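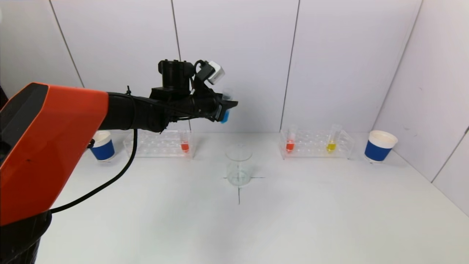 Figura 2. Tubo de ensayo transparente sostenido por un brazo robótico sobre una superficie blanca.

3.2. Preparación de las muestras y reposo en frío

El guiso de lentejas se elaboró según la receta de referencia del recetario Semaan, con lenteja parda, cebolla, zanahoria, aceite de oliva y comino. Las legumbres se remojaron durante 10 horas en agua sin sal y se escurrieron antes de la cocción. La sal se incorporó al final, conforme al procedimiento descrito por Hijazi y Obeidat en su estudio previo sobre la integridad del tegumento. Cada ración, de 335 gramos, se envasó en un recipiente con tapa y se asignó por sorteo al grupo de consumo inmediato o al de reposo en refrigeración.

Las raciones del segundo grupo permanecieron dos días en cámara y se recalentaron a fuego lento, sin adición de agua. No se empleó el horno de microondas, dado que en los ensayos preliminares de marzo produjo un calentamiento desigual y una pérdida apreciable de textura en la zanahoria.
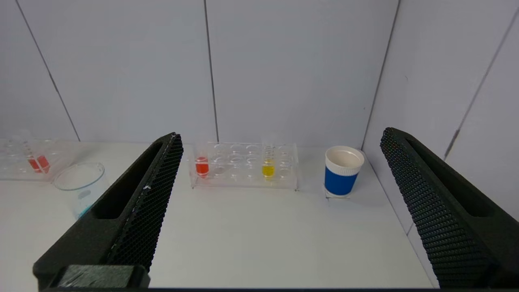 La evaluación sensorial corrió a cargo de 287 consumidores habituales de legumbres, reclutados en los comedores de Lostport. Los participantes recibieron ambas versiones en orden aleatorio y valoraron el espesor del caldo, la firmeza del grano, la intensidad del comino y la aceptación general. Entre una muestra y otra se les ofreció pan blanco sin sal y agua a temperatura ambiente. La formación de los evaluadores estuvo a cargo de Tala Zoubi, y el análisis estadístico, de Raed Srour.

El guiso reposado obtuvo mejores puntuaciones en espesor y aceptación general. La firmeza del grano no mostró diferencias significativas, mientras que el comino fue percibido como menos intenso por los consumidores de mayor edad. Este último resultado debe interpretarse con cautela, ya que la especia procedía de un único lote molido. Los cuestionarios incompletos se excluyeron del análisis de aceptación, si bien sus observaciones escritas se conservaron para el estudio cualitativo que se presenta en el apartado 3.4.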